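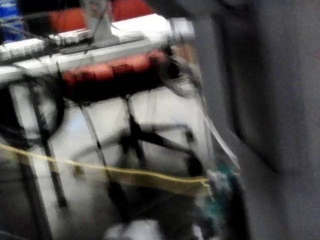
Who decides which jobs go to the robot and which stay with staff?

The people who do the work now decide, using the task list described in step 1, and the site lead signs it off.

These instructions cover moving an equipment-handling task to a wrist-camera arm at a Cuditz workshop. They assume the arm is installed and the Cilto controller is running.

1. List the task as it is done today. Write down each reach, grip and release. Mark anything that bends or hangs: cables, cords, straps, tubing. Soft items shift between attempts, and the arm will need a slower approach speed near them.

2. Split the list. Rigid parts with a fixed position go to the arm. Routing cables stays with the technician for the first month.

3. Set the approach speed to 240 mm/s, then halve it inside the marked zone. If the wrist view blurs during the approach, reduce the speed again before changing any camera setting.

4. Run 3 supervised passes. The technician stands at the stop button and does no other work during a pass.

5. Log every stop in Undero, with the time and the step number. Do not group stops under "misc".

6. Review the log with the whole shift. At the Nwachukwu site we had 386 entries by the end of March, and over half were late releases – a fault in our step order.

What changes for staff

Less time is spent lifting and holding. More is spent checking, clearing stops and writing up. Shayne Hoani, who runs the early shift there, asked for the write-up time to be rostered, and it now is: 20 minutes before handover.

Pay grades should be settled before step 4. Staff who supervise the arm need the controller course, form 842, and a named deputy for breaks.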